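Chapter 15
Choosing a Script

After reading this chapter you should be able to:
explain the difference between a script, an alphabet and an orthography;
describe the main reasons a community or a government changes the way a language is written;
discuss who gains and who loses when a script is replaced.

Key terms: script, orthography, diacritic, digraph, digraphia, transliteration

In the valley of Drevora, older people read the Sallow language in Cyrillic letters and their grandchildren read it in Latin ones. The language itself has changed very little between the two generations. A grandmother and a grandson can talk all evening without trouble, but if she leaves him a note on the kitchen table he may have to ask a parent what it says. The primary school in Clokmont keeps two sets of storybooks in the same room, with the same stories in them, and the older set is rarely taken off the shelf.

Earlier chapters dealt with which language is used in a given place: in court, at school, on the radio, over a shop door. This chapter deals with a question that comes up once a language has been chosen. Somebody has to decide how it will be written. For languages with a long written history, that decision was made so long ago that few speakers think of it as a decision. For many others it was made within living memory, and in some cases it has been made more than once.

Turkish moved from Arabic letters to Latin ones in 1928. Azerbaijani, in what is now Azerbaijan, was written during the twentieth century in Arabic, Latin and Cyrillic letters, and then in Latin letters again. Serbian is written in both Cyrillic and Latin today, and most readers handle either one. Hindi and Urdu are close enough in everyday speech that speakers can follow each other, but one is normally written in Devanagari and the other in a form of the Arabic script. The use of two scripts for one language is called digraphia.

It helps to keep three terms apart. A script is a set of written signs that may serve many languages, such as Latin, Arabic or Cyrillic. An alphabet is the set of letters that one language takes from a script, sometimes with additions. An orthography is the full set of rules for writing that language, including spelling, word breaks, capital letters and punctuation. Two languages can share a script and still have very different orthographies. English and Vietnamese are a familiar pair.

People who argue for a change of script usually speak about sounds. They say that the present letters do not fit the language, or that one letter has to do the work of three. Sometimes this is true. Yevhen Zinchenko, whose study of Sallow spelling is used throughout this chapter, collected 50 letters to the editor on the subject from the valley newspaper. Most of the writers began with vowels and ended with politics. They wanted their language to look like that of one neighbor, or to stop looking like that of another. Several were mainly worried about the price of new schoolbooks.

Cost is a serious matter. Road signs, forms, maps and keyboards have to be replaced. Teachers have to be trained in a system they did not grow up with. Adults who read well can find themselves reading slowly, and some give up reading the language at all. Whatever was printed before the change becomes harder to reach with each year that passes, unless money is found to reprint it. Halliday, the market town at the lower end of the valley, still has land records that younger clerks send out to be transliterated.

Section 2 of this chapter follows the Sallow case from the first printed primer to the spelling law now in force. The sections after it look at scripts invented for a single language, at the treatment of borrowed words, and at the way people spell when they type to friends and no teacher is looking.

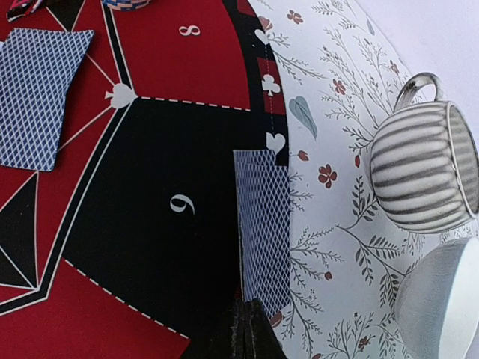 Before we turn to Sallow, one more point about written signs is needed. A reader identifies a sign by its shape, but also by the way it is turned. Some shapes survive being turned and others do not. On the red and black table mat, the 8 is upside down and remains an 8, while the numeral on the broad black segment can be taken for a 9 or for an upside-down 6. Letters behave in the same way. In many typefaces, b, d, p and q are close to being one shape in four positions, and children learning to read Latin letters often mix them up. A person designing a new alphabet has to decide how much of this confusion learners should be asked to put up with. The makers of the first Latin alphabet for Sallow added a turned e for one of the vowels, and teachers in Clokmont complained about it from the first term.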